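Pringle Work Table Cover

Item 59
Made by Prilladley
Color: Taupe
Availability: In stock, ships in 2 business days

The Pringle is a heavy fitted cover for kitchen, craft and workshop tables. It has a smooth top face that wipes down with a damp cloth and a brushed cotton back that keeps it from sliding. The edges are folded and double stitched. Elastic runs through the hem at the corners only, so the long sides hang straight.

It was drawn up by Jaanus Uibo for the Tredetthorpe range and replaces the older Fusidine cover, which had a glossier face and showed scratches. Fusidine covers are no longer made. Hem clips sold for them will fit the Pringle.

Sizes

Small: seats 2
Medium: seats 4
Large: seats 6

Measure the top of your table before ordering, including any lip. If you fall between sizes, take the larger one and fold the extra under at the short ends. Round tables are not covered by this item.

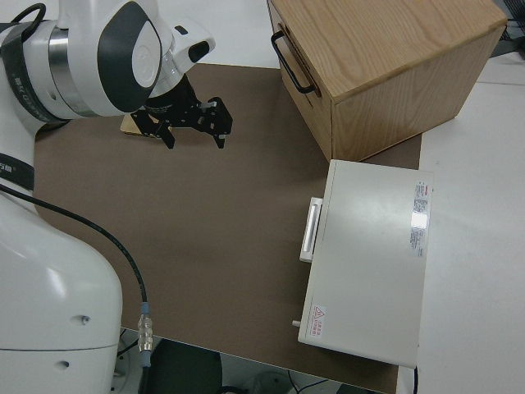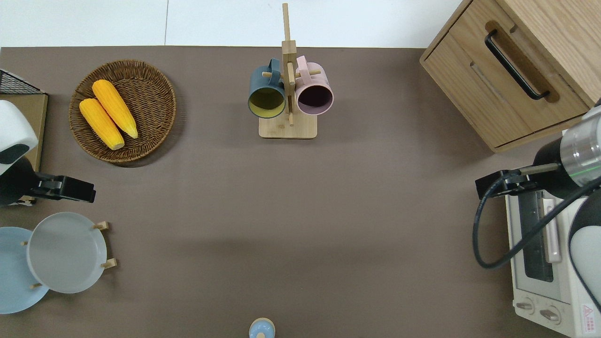
Tabletop setups. Second picture: woven basket with corn, and a light wooden mug tree.

Care

Wipe with warm water and dish soap. Do not machine wash or tumble dry. Use a trivet under pans straight from the stove. Ink and beet juice should be wiped up the same day. For storage, roll the cover with the top face out. Creases from shipping relax after a night on the table.

Warranty and returns

Stitching and elastic are covered for 3 years. Cuts, burns and dye stains are not. Unused covers can be returned in the original sleeve. Custom lengths are cut to order and cannot be sent back.

For custom lengths or trade orders, write to Crisóforo Chávez at the order desk and include the table length, width and top thickness. Custom orders placed in November ship after the regular ones.

Also in this range: hem clips, bench pad, shelf liner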